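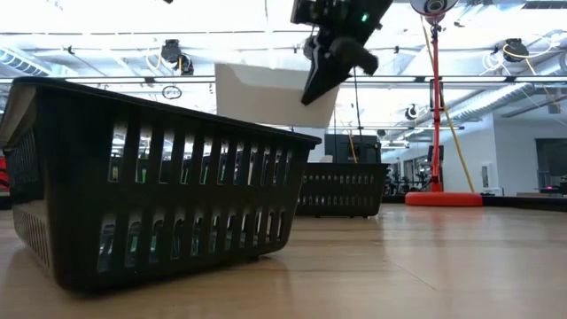
The two black slotted baskets on the table.

Lists > Raldale Household Swap > Storage and sorting
2 min read

Hello all,

Thanks for the lovely long note about linens. I've been meaning to answer since early November and kept putting the kettle on instead. The earlier message is copied in for anyone who missed it:

> We have 60 tea towels and no end of odd napkins for the Clarnano hall kitchen,
> and they live in a heap. Has anyone found a basket that lets the air through
> but doesn't snag the cloth? Cane has been a disaster for us.

I went through exactly this with cane (my favourite grey tablecloth has the pulled threads to prove it!), and I've since gone over to black plastic ones with slots along the sides. They aren't pretty, I'll grant you, but you can see a bit of light through them, a damp cloth doesn't sulk at the bottom, and they wipe clean in a minute.

My method is to set both on the table, one nearer to me and one further back. Whites go in the near one, colours in the other, and I fold as I go. Flat things first, then anything lumpy on top. I did the whole Fornitz cupboard that way before lunch, with a sit down in the middle.

If your table has a nice finish, do lift the baskets when you move them - mine is light wood with a good shine on it and I'm fussy about scratches.

Happy to bring a couple along if you'd like to try before you buy.

Warmly,
from the Ruggiero Street end

Comments

Do the slots leave marks on napkins if you pack them tight?

Ours did a little, until we stopped cramming them.

Cane person here, still not convinced, but I'll borrow one.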